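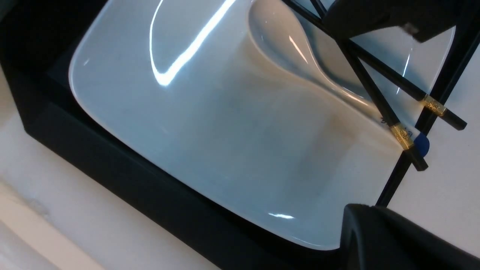 A reader of the Brekcombe handout asks whether the spoon and chopsticks should come off the plate at the table or at the clearing station. At the station. The guest's table is for lifting, and sorting starts once the plate is over the bin.

Filed under: Front of House / Clearing & Wash-Up

Home | Talks | Handouts | Contact

Speaker notes, Skerudell catering day, October 23, 2022

Slide 2. Scope. Keep this short. The talk covers one stage only, from the plate leaving the guest to the bins leaving for the wash area. Racking, drying and storage are in the second talk. The Yen dining room seats 202 and uses a single pattern of white tableware with black chopsticks, so there is no sorting by design, only by type.

Slide 3. The figures. Over May the room logged 3,880 place settings. Losses were recorded by item. Spoons chipped more often than plates. Most of the chips were at the lip of the bowl, and the log puts them down to spoons going into the large bin underneath crockery. Pause here, people usually want to write this down.

Slide 4. Order of removal. Chopsticks first, as they lie on top and roll. Then the spoon. Then scrape. Then the plate goes down flat, with any small bowl after it. Stress that a spoon left on a white plate is easy to miss: same colour, same gloss. Under ceiling lights the glare hides the edge of the handle. Clearers should check by touch, one pass of the thumb across the plate.

Slide 5. Station layout.

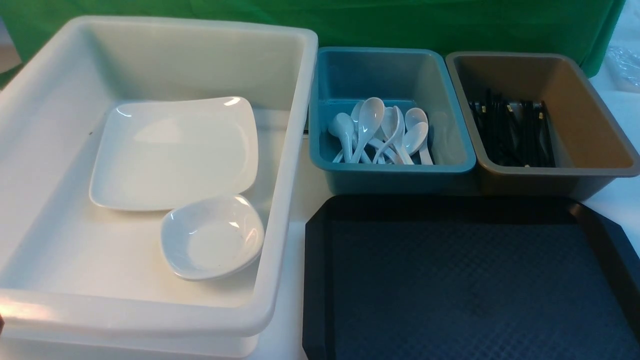
The large bin takes crockery and goes nearest the clearer's leading hand. The small bins stand beside it, one for spoons and one for chopsticks, in different colours. The colours themselves do not matter, provided they stay the same from shift to shift. The tray is kept within reach — never on top of an open bin.

Spoons should face one way, bowls together. It saves a step at the rack. Chopsticks are laid lengthwise in a bundle. Decorated ends need not match at this stage; pairing is done after washing.

Slide 6. Fill limits. Crockery bin: stop when the top plate is level with the rim. Spoon bin: no more than 3 layers. Vurnard, the second site, had no limit for spoons until May and has since adopted this one. Mention that their tables are narrower and the small bins sit behind the large one. It works, with a longer reach.

Slide 7. Points likely to come up.

Nesting a spare bin under the one in use is acceptable if the rims seat properly. Check for rocking.

Plates with a raised lip stack less tightly than flat ones. Allow for it when setting the limit.

Food scraps in the crockery bin: tip out between loads, wipe the floor of the bin, carry on.

Leave the last few minutes for the layout sheet. Copies are on the side table, and the blank column is for each site's own bin colours.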